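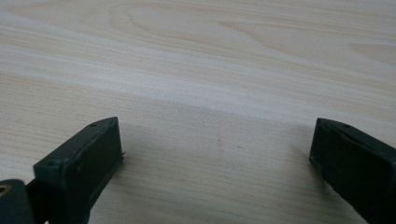 Istham Heritage Days: Vendor and Performer FAQ

General

When and where is the event held?

Istham Heritage Days runs over two days in April on the Bellik Street fairground and the adjoining blocks of Vitale Avenue. Public hours are 10 a.m. to 6 p.m. on both days. Admission is free and no ticket is issued. The evening concert on the first day starts at 7 p.m. at the bandshell and is also free, but seating inside the rail is limited to 148 chairs, filled in order of arrival.

Who runs it?

The event is produced by the Istham Heritage Days office under a permit from the town. Phyllis Goodall is the event manager. Vendor applications go to Bożena Żak. Stage scheduling, sound and parade entries go to Heino Stankevičius.

Is the event held in the rain?

Yes. Outdoor stages close when lightning is reported within 6 miles and reopen 30 minutes after the last report. Dance groups assigned to the outdoor floor may be moved to the fairground hall, where the floor is smaller. Groups needing more than 26 feet of width should say so on the application.

Vendor booths

What sizes are available?

Standard booths are 10 by 10 feet. A double booth is two standard booths side by side and is charged as two. Corner booths can be requested but are not guaranteed. Depth cannot be increased in the Vitale Avenue section because the fire lane runs directly behind it.

What is included in the fee?

Ground space, one parking pass, overnight security and a listing in the printed program. Tents, tables, chairs, lights and extension cords are not included. A 15-amp outlet can be added for a separate fee. Outlets are shared between neighboring booths, so heaters and hot plates are not permitted on them.

What can be sold?

Handmade goods, books, recordings, packaged foods and regional specialties. Craft vendors must have made the goods themselves or be the direct agent of the maker. Resale of factory-made items is limited to the commercial row. An item described as the work of a particular tribe, nation or community must carry the maker's name and affiliation on a tag or card. Cards are checked on the first morning. Items without one are removed from display until the card is supplied.

How are craft applications reviewed?

Each application is scored from the written statement and the sample photos. Returning vendors are scored the same way as new ones. Send at least three photos of the work and one of the booth set up as it will be shown. Results go out by email. Applicants on the waiting list stay on it until the end of the first day of the event.

Do I need a sales tax permit?

Yes, a temporary seller's permit or a regular one. A copy must be in the booth during public hours. The event office cannot issue permits on site.

Food vendors

What inspections are required?

The county health inspector visits food booths before opening on the first day. Cooking booths also need a fire extinguisher with a current tag, a hand-washing station and a tent with a flame-resistance label. A booth that fails inspection may correct the problem and ask for a second visit before noon.

Where does gray water go?

Into the marked tanks behind the fairground hall. Do not use storm drains. Grease goes in the barrel next to the tanks. Ice is sold from the truck at the Bellik Street gate until 4 p.m.

Performers and parade

How long is a stage slot?

Main stage slots are 40 minutes including setup. The village stages run 25 minutes. A group that starts late still ends at the printed time.

Who supplies sound equipment?

Trirnumov Audio supplies the main stage system, up to 7 microphones and one engineer. Village stages have a small powered system with two microphones and an input for recorded music. Drum groups normally perform without amplification at the village stages. Bring recorded music on a device with a headphone jack or a suitable adapter.

May visitors photograph dancers?

Photography is allowed unless the announcer says otherwise. Certain songs and dances are not photographed or recorded, and groups should mark these on their set list so that the announcement can be made in time. Commercial photographers must sign in at the office.

Are horses allowed in the parade?

Yes, with a current health certificate for each animal. Riders under 18 need a helmet and a signed release. Trailers unload at the north lot only, between 7 and 8:30 a.m. Horse entries are placed at the end of the parade order.

Cancellations

Fees are refunded in full, less the application charge, up to 30 days before opening. After that date the fee is kept unless the space can be filled from the waiting list. No-shows are not refunded.

Related pages

Booth map and load-in schedule
Parade route and street closings
Artist talk: Sveva Parisi on horsehair braiding
Village stage host notes, by Zixuan Shi
Accessible parking and shuttle stops
Past programs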